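Review: The Birkar Shelf-Tending Robot at the Skudcombe Open Day

Our purchasing office attended the March open day at Skudcombe to assess the Birkar, a mobile robot intended to stock and clear shelves in small storerooms. Arruda, the manufacturer, gave two demonstrations, one at 10 a.m. and one after lunch. This review covers both.

The Birkar is a wheeled base with a lifting column, one arm, and a pair of cameras mounted at head height. It is offered for lease at 279 dollars a month, with a one-time setup fee of 2,000 dollars. Arruda states that the arm can lift up to 5 pounds. Our office did not test that figure independently.

The morning session dealt with picking small cartons from a marked tray, and the robot performed this work steadily. The afternoon session was of greater interest to us. It concerned plain wooden shelving of the kind found in many stockrooms, with pale posts, simple rails, and drilled holes. Staff explained that the robot must locate the upright posts before it attempts to place anything, and that narrow gaps between units call for a slower approach.
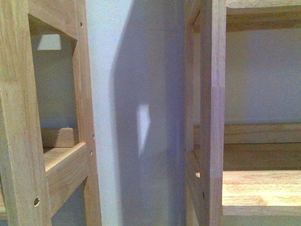

Gøran Björklund thought the slower approach would rule the machine out for any storeroom with regular foot traffic, and asked that the review say so plainly. In his view, a robot that pauses at every gap will hold up the people working near it, and a faster mode should have been shown on the day.

We agree in part. The pauses were noticeable, and Arruda did not offer a faster setting. For overnight work in a closed room, the pace would be acceptable. For a busy counter area, we would not recommend the Birkar at present.

Documentation was good. The printed manual runs to 183 pages, is clearly indexed, and includes a useful chapter on strong side light and shadows. Training is held at the Jirncombe site and is included in the setup fee. Replacement gripper pads must be ordered separately, and no price list was available.

Rating: suitable for limited use. Departments wishing to arrange a trial should submit the standard equipment request form to the purchasing office.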